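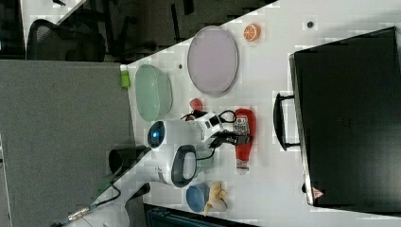
Page last changed: Jul 19, 2022

Flerkell tabletop cell: setup and upkeep questions

We get a lot of the same questions from people taking their first shift on the arm in the Fakhoury building, and most of them are good ones. If yours isn't covered, write to us and we'll add it.

How long does it take to get the cell ready in the morning?

Fifteen minutes once you've done it a few times, closer to half an hour the first week. Walk around the table, look over the cables, test the stop button, power up, home the arm, check the gripper, then put the props out. Please do it in that order! Props on the table before homing is how we lost a perfectly good bowl in March.

What does homing do, and do I need it every day?

The arm drives each joint to a known position so that Vimport (our control software) starts the day with the right numbers. Yes, every day, and again after any hard stop. The table has to be clear. Keep a hand near the stop button until the arm has parked.

What is the blue light on the arm telling me?

On our controller setup, steady blue means the joints are powered and ready for commands. Treat the arm as able to move whenever you see it, even if it has been sitting still through your entire coffee. Blinking blue means it is waiting for you to confirm something on the screen.

The cables look like a lot. Should I tie them down tighter?

No! It's tempting, we know. The black cables need slack to follow the wrist through its full turn, and the big loops are there on purpose. What you do want to check is that nothing has snagged on a prop. Jog the wrist slowly to both ends of its travel and watch the loops the whole way. If one pulls straight at any point, add slack at the nearest clip and try again. Clips are in the Fodix drawer, second from the top.

How often do the cables get replaced?

We look at them every 400 hours and swap the gripper cable at 800, whether it looks tired or not. The counter is on the Vimport status page. The current arm was at 1,462 hours when we last edited this answer, so it's on its second gripper cable.

Can I use the small holes in the tabletop?

Sure, that's what they're for. Screw the calibration posts in finger tight and take them out when you're done. Crumbs of foam and plush fluff collect in the holes, so run the vacuum over them on Fridays. A post that sits on fluff stands a little crooked and your calibration will be off by just enough to drive you crazy.

Which props can go on the table?

Almost anything the gripper can close on: the play food, the ketchup bottle, bowls, mugs, plates, the colander. We love a messy table, it makes for much better runs. Real food and liquids stay out of the room. Tall or heavy things go toward the sides where the arm doesn't sweep low, and if you bring something bulky, do a slow pass at 10 percent speed before you trust it at full speed.

The gripper closes but things slide out. What now?

Wipe the fingertips first. Smooth plastic leaves a film that you can't see and can definitely feel, and a lint-free cloth with a bit of isopropyl takes it right off. Then run the grip test from the Vimport maintenance menu. If it fails twice, swap the pads. We get around 500 grasps from a set when people are picking up mugs by the rim all day, and a lot more with soft toys.

Where is the emergency stop?

It's the red button on the yellow housing by the edge of the table. Press it every morning with the arm powered and parked, and make sure the joints lock. To release, twist, then clear the fault on screen. Never hang a jacket, a bag or a coil of cable over it.
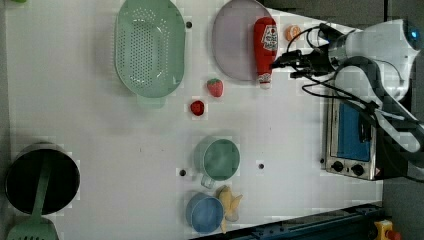

My arm stopped in mid-reach. Can I push it out of the way?

Leave it where it is for a moment and read the fault on screen. A "load mismatch" nearly always means the gripper caught on a neighbor of the thing it wanted, and clearing away the crowd around it is enough. Move props with the arm stopped, then back it out with the jog keys. If you force a joint by hand you'll have to home again, and you may be redoing calibration too.

Do the rail bolts need anything?

Once a month, a torque check. The value is on the card inside the cabinet door, and each bolt gets a paint mark when it's done. A loose rail shows up as a faint wobble at the gripper when the arm brakes, and it's really satisfying to fix.

Flerkell cell help desk, Fakhoury building, ground floor | © 2022 Flerkell | Back to top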